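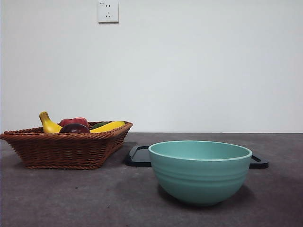 連続ドキュメンタリー「織機のあとで」は、ゲリックの紡績工場で働いた人たちとその子ども世代に、仕事と暮らしの移り変わりを語ってもらう三部構成の作品です。オセル財団のご支援をいただいてから、この期は聞き取りの本番に入り、ようやく作品の顔が見えてきました。前回の報告では準備の話ばかりでしたので、今回は中身をたっぷりお伝えできるのがうれしいです。聞き取りで何より効いているのは、カメラの前に座ってもらうことより先に、まず物の話から始めるやり方でした。濃い灰色の天板に茶色い編み籠がひとつあるだけで、「うちの母もこういうのに糸巻きを入れていた」と話が始まります。籠の編み方から通勤の道の話になり、弁当の中身になり、気がつくと賃金の話になっている。質問票の順番どおりに進めていたら、賃金のところで口が重くなっていたはずの方々です。

聞き取りの状況

6月17日の時点で、お話をうかがった方は63人を超えました。当初の計画では、工場の現場にいた方を中心に据えていましたが、実際に始めてみると、事務所の電話交換、社員食堂、寮の管理といった仕事をしていた方が次々に名乗り出てくださり、予定表を何度も組み直しました。工場の記録映画というと、どうしても機械のそばに立つ人の姿が中心になります。ところが食堂で働いていた方の記憶には、どの職場の人が何時に来て、誰と誰が同じ卓に着かなかったかが細かく残っていて、これが階層の話としてめっぽう面白いのです。席の並びの話だけで、第一部の中盤が組めそうな勢いです。

社会調査の面では、ビオレタ・スニガさん(Violeta Zúñiga)が聞き取りの設計を引き受けてくださっています。スニガさんの提案で、親の世代と子の世代には別々の日に会い、同じ出来事について聞くことにしました。工場閉鎖の日の夕食に何が出たか、という質問はその代表です。親は「いつもどおりだった」と答え、子は「いつもより品数が多かった」と答える。どちらが正しいかを決めるつもりはなく、編集では続けて並べてみようと思っています。試しにつないだものを見たとき、編集室がしばらく静かになりました。

一方で、若い世代の参加は当初思っていたほど広がっていません。町を出た方に連絡がつきにくく、連絡がついても平日の昼に時間が取れないという事情があります。夜の時間帯の枠を設けたところ、少しずつ申し込みが来るようになりました。遠方の方については音声だけの聞き取りも始めています。声だけの素材は映像作品では扱いが難しいと考えていましたが、昔の工場の外観に重ねてみたところ思いのほか力があり、むしろ使いどころに悩んでいます。

撮影と編集

撮影はコンラート・マルティさん(Konrad Marti)が担当しています。マルティさんは照明をできるだけ足さず、話し手の目の高さより少し低い位置から撮る方針です。私は最初、画面が暗くなりすぎないか心配していました。上がってきたラッシュを見て、その心配は引っ込めました。手の動きがとてもよく映っています。糸をつなぐ動作をしながら話す方が多く、言葉が途切れても手は続いている、そういう場面がいくつも撮れました。

編集は二人体制で進めています。第一部「朝番」は粗編集が終わり、第二部「寮」は素材の選別の途中、第三部「そのあと」は構成の骨組みだけという段階です。第一部の粗編集はまだ長く、冒頭の町の紹介をどこまで削るかで意見が割れています。私は大胆に削って、いきなり食堂の話から入りたいと考えていますが、町を知らない観客には地形が必要だという意見ももっともで、次の試写で両方の版をかけて比べます。

音については、うれしい収穫がありました。旧ヴステックス社(Vustex)の社内放送を録ったテープが、元従業員のご家族から寄せられたのです。始業の音楽、献立の案内、運動会の呼び出しなどが入っています。劣化している箇所もありますが、聞き取れる部分は多く、複製作業を終えてから原本はお返ししました。この放送の声をどなたが務めていたのか、まだ確かめられていません。放送を聞いた方がたは皆さん「ああ、あの人」とおっしゃるのに、名前が出てこない。引き続き探します。

上映と地域での反応

ターラー会館(Thaler)で、短い抜粋を見ていただく小さな上映会を開きました。終わったあとに席を立たず話し続ける方が多く、閉館の時間を少し過ぎてしまい、会館の方にはご迷惑をおかけしました。いただいた意見のなかで重く受け止めたのは、「現場の人はよくしゃべっているが、管理職だった人が出てこない」という指摘です。避けていたつもりはないのですが、紹介の輪をたどっていくと、どうしても同じ立場の方どうしがつながります。この偏りは作品の主題そのものに関わるので、元管理職のご家族への依頼を、紹介に頼らず手紙で始めました。すでに前向きなお返事もいただいています。

同意書の扱いも見直しました。聞き取りの直後に署名をいただくだけでは、映像になった自分を見たあとの気持ちが反映されません。そこで、該当部分をご本人に見ていただき、改めて意思を確認する段取りを加えました。手間は増えましたが、見直しの場で新しい話が出てくることがあり、制作の側にとっても得るものの多い時間になっています。取り下げのご希望があった部分は、理由をうかがわずに外しています。

予算と日程

支出はおおむね計画の範囲に収まっています。計画と違いが出た項目は二つで、書き起こしの費用が増え、交通費が減りました。聞き取りの件数が伸びたこと、遠方の方の分を音声に切り替えたことがそのまま表れています。項目間の流用については、別紙の明細をご確認のうえ、ご承認をいただけますと助かります。機材の追加購入はありません。

日程では、第二部の粗編集が当初の予定より遅れる見込みです。寮の章で中心になる方のご都合で、追加の聞き取りを後ろにずらしました。急かして撮る話ではないので、ここは待ちたいと思います。その間に第三部の構成を先に進め、全体の完成時期は変えずに済むよう調整しています。

次の期に取り組むこと

まず、元管理職のご家族への聞き取りを形にします。あわせて第一部の二つの版を試写にかけ、冒頭を決めます。字幕についても早めに手をつけたいところです。話し手の方言には標準的な表記に直すと消えてしまう区別があり、たとえば「工場へ行く」と「工場に上がる」は、この町では意味が違います。後者は寮に入ることを指すのだそうです。スニガさんが用例を集めてくださっているので、字幕の方針と一緒に次回の報告に添えます。

財団の皆さまには、編集室へもぜひ一度お越しいただきたいです。食堂の場面の仮つなぎを、できれば一緒に見ていただきたいと思っています。ご都合のよい日をお知らせください。

カテゴリー:助成事業の進捗/映像・社会調査

サイト内検索 キーワードを入力

関連する記事
・「織機のあとで」制作開始のお知らせ
・ターラー会館での抜粋上映について
・社内放送のテープをお持ちの方へ
・聞き取りにご協力いただける方を探しています(夜間枠あり)
・前回の進捗報告:準備期間のまとめ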